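Ateliers « Manger ensemble » à Kedavik : rapport d'avancement pour le fonds Finambridge

Par Mairéad Ó Dubhghaill
15 novembre 2025

Madame, Monsieur,

Je vous présente le rapport intermédiaire de notre programme d'éducation alimentaire, comme il est prévu dans la convention. J'ai essayé de suivre l'ordre des rubriques de votre formulaire, sauf pour le budget, que j'ai placé plus loin parce que les explications sur le matériel doivent se lire avant.

Je rappelle l'objet de la subvention. Le programme s'adresse aux adultes qui habitent les quartiers du port et qui cuisinent pour une famille avec peu de moyens et souvent peu de temps. Les séances durent une matinée. On y prépare un repas complet, on le mange, et on parle de ce qu'on achète et de ce qu'on jette. Dans la demande initiale, nous avions prévu aussi un volet pour les adolescents. Ce volet a été reporté avec votre accord écrit et je n'en parle pas dans ce document.

Fréquentation

Depuis l'ouverture, 247 personnes ont été inscrites au registre. L'objectif de la convention est de 300 inscriptions à la fin du programme. Nous ne l'avons donc pas encore atteint, mais il reste toute la période d'hiver, et c'est la saison où les gens du port sont le plus disponibles. Je précise que le registre compte les personnes et pas les présences : une participante qui vient chaque semaine figure une seule fois.

Les inscriptions viennent surtout du bouche-à-oreille. Les affiches dans les commerces ont donné peu de résultats. Par contre, l'annonce lue à la fin du cours de langue a été très utile, et plusieurs groupes se sont formés de cette manière. Il faut dire que beaucoup de nos participants apprennent encore la langue du pays, comme je l'ai fait moi-même, et qu'une recette est un bon texte pour apprendre. Les verbes sont à l'impératif, les quantités se répètent et on comprend vite si on s'est trompé.

Contenu des séances

Nous avons gardé les neuf thèmes de la demande. Le thème des légumes secs a eu le plus de succès, ce que je n'attendais pas. Plusieurs personnes pensaient que les lentilles devaient tremper toute la nuit et elles les évitaient pour cette raison. Le thème des étiquettes est le plus difficile à animer. Les participants le demandent, mais la lecture des tableaux de valeurs fatigue le groupe, et nous l'avons raccourci en gardant seulement trois questions : quel est le premier ingrédient, combien coûte le kilo, et jusqu'à quand le produit se conserve.

Sur la composition du repas, nous travaillons avec la méthode de l'assiette. La moitié est occupée par les légumes, et le reste est partagé entre les céréales et les aliments riches en protéines. La méthode a ses limites, par exemple pour les soupes et les plats mijotés, qui sont justement les plats que nos participants cuisinent le plus. Nous avons donc préparé une version « marmite », où l'on compte par poignées avant la cuisson. Elle sera mise au propre cet hiver.
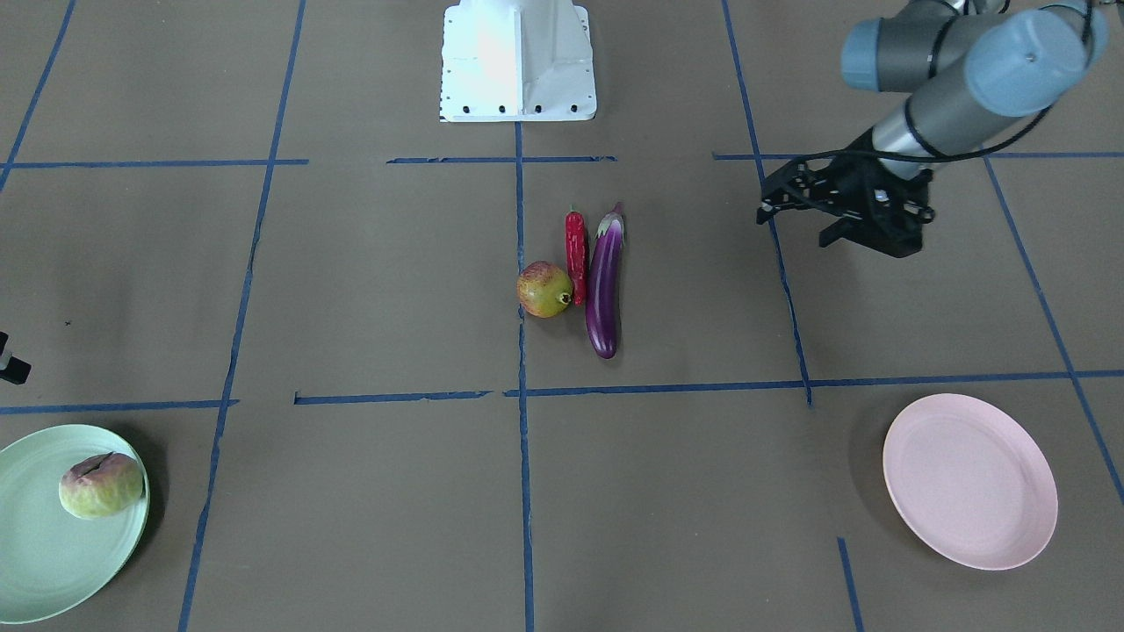

Assiettes et aliments factices sur un support quadrillé.

Le thème des restes mérite un paragraphe. Au début, nous demandions à chacun de noter ce qu'il jetait pendant une semaine. Peu de personnes rendaient la feuille, et celles qui la rendaient avaient l'air gênées. Nous avons changé la consigne : maintenant chacun apporte une recette de sa famille qui se fait avec du pain dur, du riz de la veille ou des légumes fatigués. Les échanges sont devenus beaucoup plus libres. Une soupe au pain et au fenouil est refaite à chaque nouveau groupe, et elle change un peu selon la personne qui tient la cuillère.

Locaux et matériel

La cuisine de la maison Ó Briain reste notre lieu principal. Le bail est signé jusqu'à la fin du programme. Les deux fours commandés chez Hornovix ont été livrés avec du retard, et l'un d'eux avait un joint de porte défectueux. Le remplacement a été fait sans frais, mais pendant ce temps les séances de pain ont dû être déplacées dans le calendrier. Je joins le bon de livraison et l'échange de courriers en annexe.

L'évacuation de l'évier reste un point faible. Quand tout le groupe fait la vaisselle en même temps, l'eau descend lentement et il faut attendre. Le propriétaire connaît le problème et a promis une visite. Je vous informerai de la suite dans le rapport final.
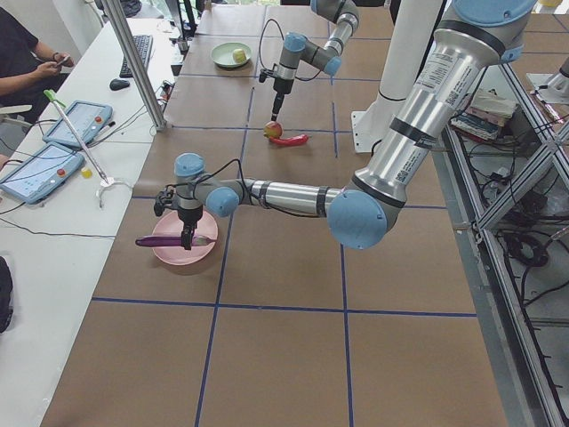

KEDAVIK, juin — La séance ouverte au public a eu lieu dans la cour de la maison Ó Briain, par temps couvert. Je reprends ici mes notes du jour, parce que votre bureau avait demandé un compte rendu et qu'il n'avait pas été envoyé séparément.

Les groupes du printemps avaient choisi le menu : salade de pois chiches, galettes de pommes de terre, compote de rhubarbe. La préparation a commencé tôt. Les pommes de terre ont été râpées trop en avance et elles ont noirci, ce qui ne change pas le goût, mais les visiteurs hésitaient. L'année prochaine, nous les garderons dans l'eau froide. La compote a été terminée avant midi et plusieurs personnes sont reparties avec la recette écrite sur un bout de sac à farine, puisque l'imprimante ne marchait plus.

Plusieurs voisins qui ne connaissaient pas les ateliers se sont inscrits le jour même. L'élue du quartier est passée et a posé des questions sur les horaires. Elle trouve que le matin exclut les personnes qui travaillent à la conserverie, et je pense qu'elle a raison. Nous avons ouvert ensuite un créneau en soirée, qui est rempli régulièrement.

Budget

Les dépenses suivent le plan, avec un écart sur deux lignes. Les denrées coûtent plus que prévu, surtout l'huile et les œufs. La ligne des déplacements est au contraire peu utilisée, car les animatrices habitent presque toutes à pied de la cuisine. Je demande votre autorisation de transférer le solde des déplacements vers les denrées. Le tableau détaillé se trouve en annexe et il est signé par notre comptable.

Difficultés

La garde des enfants est la première cause d'absence. Nous avons un coin avec des livres et des crayons, mais ce n'est pas une garderie et l'assurance ne permet pas de laisser un enfant sans son parent. Une solution avec la bibliothèque voisine est en discussion. La deuxième difficulté est la traduction des fiches. Les participants nous aident volontiers, mais les mesures posent problème : un verre n'a pas le même volume dans toutes les cuisines, et nous avons passé beaucoup de temps à tout convertir en grammes, puis à revenir au verre à la demande des groupes.

Suite du programme

Pendant l'hiver, nous voulons terminer le recueil de recettes, stabiliser le créneau du soir et reprendre le thème des étiquettes avec des emballages apportés par les participants. Je souhaite aussi organiser une rencontre avec votre chargée de dossier dans la cuisine, un jour de séance, si son agenda le permet. Elle sera invitée à manger, et aussi à éplucher.

Je vous remercie de votre confiance et je reste à disposition pour toute pièce complémentaire.

Mairéad Ó Dubhghaill
Coordinatrice du programme

Commentaires

lise_du_port : Je suis venue au créneau du soir avec ma belle-sœur. Bonne ambiance, mais pensez à afficher l'adresse sur la porte, on a tourné un moment dans la rue !

Anonyme : Est-ce que la version « marmite » sera disponible en ligne ? Chez nous c'est soupe presque tous les soirs.

Mairéad Ó D. : Bonjour, oui, elle sera publiée avec le recueil. Pour la porte, vous avez raison, je m'en occupe.

téo : la soupe au fenouil, il faut mettre le pain à la fin sinon c'est de la colle

Contact | Mentions légales | © Manger ensemble Kedavik | Haut de page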